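Otix says its new tabletops don't mark. One already has a spot.

The pitch for the Pridurer tabletop fits on a postcard: pale wood grain, a matte finish, and a surface that "forgets" whatever a household does to it. Otix, the furniture maker behind it, has been repeating that line since the range went on sale at the Ovodgate home store in November. Buyers are being asked to pay 491 for the larger size, which is 200 more than the plain white top it replaces on the shop floor.

That is a lot of money for forgetting.

The store put several of the tops out on Monday for customers to look over before ordering. They are pleasant enough things. The color sits somewhere between beige and pink, the grain is soft, and there is none of the glare you get from a cheap glossy desk under shop lights. If the claim had stopped at "nice looking," there would be little to argue with.

But the claim did not stop there. The leaflet promises a surface "free from visible marks, for good," and it does not say what happens to a buyer who finds one on delivery day.
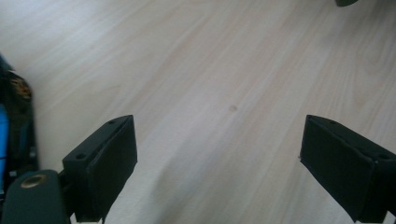 The pale wood-grain surface, with a small dark-brown spot near the middle.

The spot is small, the size of a fingertip smudge. Whether it is a knot in the pattern, a stain or a bit of damage is hard to say from looking, and the store did not offer a firm answer. On a busier, darker wood it would disappear. On a surface this even, the eye goes straight to it.

Érica Siqueira, who manages the furniture floor at Ovodgate, called it "part of the character of the design" and said shoppers had been told to expect natural variation. The leaflet does not mention natural variation. Asked whether the other tops in the range carry the same spot, she said each one is "its own piece" and that customers are welcome to come in and choose.

Customers who order online, of course, cannot come in and choose. They get the one in the box.

Otix was no clearer. In a written reply, the company said the Pridurer finish had passed its in-house wear tests, which it declined to share. It would not say how many tops were tested or what they were tested with. It did say that two cleaning products, neither of them named in the leaflet, should be kept away from the surface. For a tabletop that is supposed to shrug off family life, that seems like something to print on the front page.

Ivone Rocha, who refinishes tables at a small workshop across town, has heard this kind of promise before. "Every flat surface marks," she said. "The pale ones show it first. I'd want to know if I can repair it, and they haven't told anybody that." She said she would not advise customers against the Pridurer top, but she would look it over in daylight before signing for it.

Her other question was about the guarantee. It runs for two years and covers peeling and warping. Marks, the one thing the advertising is about, are not on the list. Siqueira said complaints about the finish would be handled "case by case," a phrase that can mean a quick refund or a very long phone call.

The store's older Xavier table, which makes no promises about anything, is still on sale a few aisles over. It comes with a printed care sheet and a touch-up pen.

Otix said it has no plans to change the wording of the leaflet. The Pridurer tops stay on display at Ovodgate through the end of the month, and delivery orders are already being taken.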